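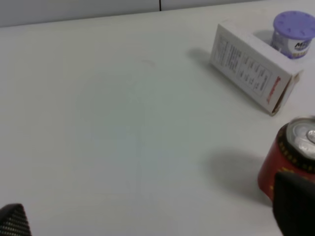 One customer at the counter had been saying that it made no sense to pay more for the postage than for the things in the parcel, and that she was going to do it anyway. The owner of Griter took the parcel from her, weighed it, and asked her what was inside. She listed everything from memory. He wrote it down, turned the form around for her to sign, and put the parcel on the shelf behind him.

"I hear that every day," he said when she had gone. "People do the math out loud and then they ship it. I don't argue with them. They know what it costs. They want their daughter to have the crackers from home."

Griter is a packing and shipping store on the main street in Nollcombe, between a dry cleaner and the grocery Abdel Hamid. It has one counter, two scales and a back room where the packing is done. The owner opened it after working for a moving company, where he learned to pack china and learned that he did not like driving trucks. He agreed to talk on condition that the conversation stop whenever someone came in, so it took most of a morning.

Most of his business is parcels between family members. There are some online sellers, and a dentist in Jordale sends molds to a lab, but the bulk of it is mothers, grandparents and aunts sending things to people who have moved away. In January the store handled 2,000 parcels, its highest month so far. He puts that down to students going back after the break and leaving half their things behind.

"They fly home with one suitcase and they fly back with one suitcase, but in between they got presents," he said. "So in the second week of January the parents come in with a trash bag full of stuff and ask me what it will cost. I tell them to take it out of the bag first."

He has firm opinions about packing. The commonest mistake, he says, is a box that is too big. People take the largest one in the garage because they are not sure how much they have, and then the contents slide. A box that is two-thirds full will be crushed from the top as soon as something heavy is put on it. He would prefer two small boxes, even with the extra postage, and he will say so, though he estimates that only one customer in ten listens.

Reused boxes are the next problem. He does not refuse them. A box that has made one trip in good shape can usually make another, but the corners go soft, and old labels have to be covered or torn off. He keeps a black marker on a string at the counter for crossing out bar codes. Twice he has had a parcel come back to Nollcombe because a machine read the old label on the bottom.

"The tape is where they try to save money," he said. "They'll buy a nice gift and then close the box with tape from the kitchen drawer. It lets go in the cold. I've seen it lift off while the person was standing there telling me it was fine."

A man came in then with a framed picture under his arm, and the interview stopped for a quarter of an hour. The picture was going to his brother. The owner laid it on the packing table, put tape across the glass in a star pattern, cut two pieces of cardboard a little larger than the frame and sandwiched it between them. The man asked whether he could write "Fragile" on it. He was told that he could.

"It doesn't hurt," the owner said afterward. "I wouldn't count on it, though. You pack it so it can be dropped from waist height onto concrete. If you aren't happy to do that, it isn't packed."

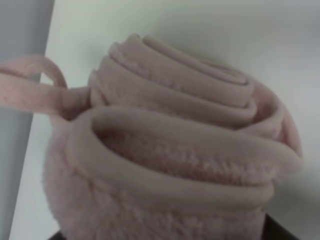 He said that food was a subject of its own. Dry goods in sealed packages are simple. Homemade cookies will travel if they are hard and are packed in a tin with paper between the layers, but soft ones arrive as crumbs. Chocolate he will not ship between May and September without a talk beforehand. Jars are allowed inside the country if each one is wrapped and bagged, and he asks for the bag because of one jar of pickled lemons that opened somewhere on the way and got into four other people's mail.

Sending food abroad is where he spends the most time. Every country has its own list, and the lists change. He prints the current one and hands it over, and he will not fill in the customs form for anyone. The sender has to write it. Words like "gifts" and "groceries" get a parcel held, so he asks for plain items and amounts.

"You write 'tea, three boxes.' You write 'cotton socks, two pairs,'" he said. "They ask me what happens if they leave something off. I say I don't know, and I don't want to find out with my name on the receipt."

The most expensive family parcel he remembers cost $195 to send. It held a winter coat, boots and a large number of cans of soup. He had pointed out that there was probably soup where it was going. The sender said it was not the same soup.

I asked whether that sort of thing ever seemed wasteful to him. He thought about it while he refilled a tape gun. He said that when he worked for the movers he had packed whole houses for people who never opened half the cartons, and that seemed wasteful. A parcel gets opened the day it arrives. Customers come back and tell him what was said on the phone, and which thing was eaten first.

He does think that insurance is oversold. For anything worth less than the minimum claim it is money gone, and for anything that can't be replaced a check is not much use. He tells people to send the ring by registered mail and to take the photo album on the plane with them. The one thing he wishes everyone would do costs nothing: put a slip of paper with both addresses inside the box before it is closed. Labels come off. When a parcel with no label is opened at a sorting center, that slip is the only way anyone can tell where it belongs.

His busiest day in the spring brought in 83 parcels, and he closed an hour late. He has a part-time helper on the heavy days and is looking at taking over the storeroom behind the dry cleaner, if the rent is reasonable. He does not want a second store. A chain made him an offer to run one in Jordale and he turned it down, mainly because of the parking.

The woman from the start of the morning came back shortly before noon. She had forgotten to put the letter in. He got the parcel down from the shelf, slit the tape, waited while she found the envelope in her purse, and closed it up again without charging her for the tape.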